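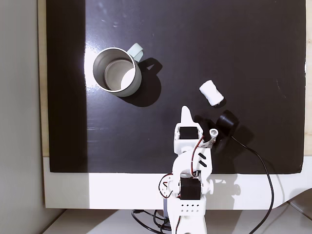

Muvport arm cell - setup and upkeep notes

README for the small white arm at the Mirevden bench. Covers mounting, power up, calibration, the grasp check and what to do when a servo goes bad. Written fast, fix what's wrong. Data notes are at the bottom, short.

Status: working. Gripper finger replaced in January, calibration redone after. Anything recorded before that uses the old offsets, see "Known problems".

What's in the cell

Arm: 3D-printed white parts, black servos, one pointed gripper finger at the top end. Prints are from our own files, folder prints/arm. Print the finger solid, the brackets don't need it.
Work surface: black board on the white platform. Glossy. Wipe it, don't sand it.
Objects: kept in the bin under the bench. Steel mug with the green handle, the small white roll, the rest as listed in objects.txt.
Controller: Flotari driver board, sits behind the platform. USB to the bench PC.
Supply: bench supply, current limit set by the label on the front. Don't borrow it for other stuff.

Before you power up

Arm folded by hand to the rest pose. Gently. If it fights you with power off, something is binding, stop.
Check wires along the upper servo. Red and black, they run outside the arm and they need a loop of slack at the joint. Too tight = pulled connector. Too loose = catches on the bracket.
Base cables go away from the arm, to the side, not under the board.
Board pushed back to the tape marks.
Nothing of yours on the platform. Coffee included.

Power up

1. Supply on, output off.
2. Plug USB.
3. Start the service: muvport start --cell bench
4. Wait for "bus ok" in the log. All servo IDs should be listed. If one is missing go to Repair.
5. Output on. Arm will twitch once, normal. Twice is not.
6. muvport home

Keep a hand near the supply switch for the first home after any repair. There is no hardware e-stop on this cell yet. Johanna has it on her list.

Calibration

Redo it after: any servo swap, any finger swap, any time the base has been unscrewed, any time the arm fell over (yes).

Run muvport calibrate and follow the prompts. It asks for each joint at both ends of travel, by hand, torque off. Move slowly and hold still when it says hold. Don't push into the stop, just touch it.

Then the tip check. Put the calibration sheet on the board, jog the finger tip down to the cross, compare. 2 mm off is the limit. More than that, do the elbow again first - it's nearly always the elbow.

Values get written to calib/current.yaml. Copy the old file to calib/old before you start, the script does NOT do this for you. Should be fixed, isn't.

Grasp check

Do this after calibration and before recording anything. Takes a few minutes.

Small white roll first. Place it at an angle, not square to the arm, that's the harder case and the one we care about. Finger comes in low beside it, jaw closes, lift a hand's width, hold, put back down.
Then the mug, by the handle. Slow. The steel is heavy for this gripper and if the handle rotates in the jaw the whole thing goes over.
Then anything black. Mostly to see if the vision side still finds it.

If the roll slips: clean the finger. If still slipping: look at the jaw screw. If the mug slips but the roll is fine, leave the torque limit alone, you probably have a bad approach angle. Raising the limit is how we cooked the last gripper servo.

Lighting

Glare on the black board is the biggest source of bad detections. The board is shiny and the lamp gives a white patch on it, next to the mug if the mug is up toward the left. Moving the lamp moves the patch, doesn't remove it. What helps:

Lamp higher.
Exposure locked, never auto.
Mug turned so the rim highlight isn't in line with the patch.

Arm shadow also lands on the board and on the platform. On the platform it's gray and harmless. On the board it can merge with dark objects, and the mask comes out too big. Check the mask preview before you trust it. A matte board from Kamath is ordered, when it comes everything above may need rewriting.

Regular care

Every session: wipe board with dry cloth. Look at the gripper finger for cracks at the root, that's where the last one went. Feel the servos after the run. Warm fine, too hot to keep a finger on not fine.

Every month: retighten bracket screws at elbow and shoulder. Snug only, it's plastic, the holes strip. Check the metal linkage up by the gripper for play. Reseat the connectors. Clean the bus log out.

No oil anywhere. Somebody used oil once and it got into the prints and then onto the board. Dry PTFE on the linkage if it squeaks, tiny amount.

Repair

Servo missing from bus
Power off. Reseat the connector on that servo and the one before it in the chain, the fault is often upstream. Power on, check log. Still missing, try a spare cable. Still missing, swap the servo.

Swapping a servo
Output off and USB out. Both.
Take a phone picture of the wiring first.
Support the arm below the joint you're opening.
Horn screws out, then body screws. Keep them apart, the lengths differ and the long ones will crack the housing.
Set the ID on the new servo before it goes in. It ships as 1. Two servos with the same ID and the bus just goes quiet, no error.
Center it with muvport center --id N, then fit the horn. Not the other way arround.
Body screws, horn screws, wires back with the slack loop.
Calibrate. Grasp check.

Elbow droops at rest
Usually the horn has slipped a tooth. Sometimes it's just a loose bracket. Check the bracket first, it's quicker. The elbow servo takes the most load so keep a spare in the drawer at all times, and write it on the sheet if you use the last one.

Finger cracked
Don't glue. Print new, slow. Cut the stringing off the tip or it will read as contact.

Arm shakes at full reach
Supply sagging, or gain too high. Watch the supply display while it shakes. If voltage dips it's the supply leads, they work loose at the driver board.

Data notes

Current set: 249 episodes, single arm, tabletop. 37 are marked bad and left in on purpose, flag is in the index. Bad means dropped object, missed grasp or a bus dropout. Filter on ok=true if you don't want them.
Joint positions are in degrees. Gripper is 0 to 100, 0 closed.
No force data, these servos only give load and it's noisy. Don't train on it.

Known problems

Episodes up to 49 used the old finger, tip offset is wrong by a constant. Correction is in tools/fix_offset.py, not applied by default.
home sometimes times out on a cold start. Run it again.
Load reading on the gripper sticks at the last value if the bus drops a packet.
Log clock is UTC, index clock is local. Sorry, will be unified at some point.
Docs for muvport calibrate mention a --fast flag. It's gone.

Contact

Johanna Fankhauser, Mirevden bench. Servo swaps: write it in the repair log yourself, date, ID, and what it was doing before it quit.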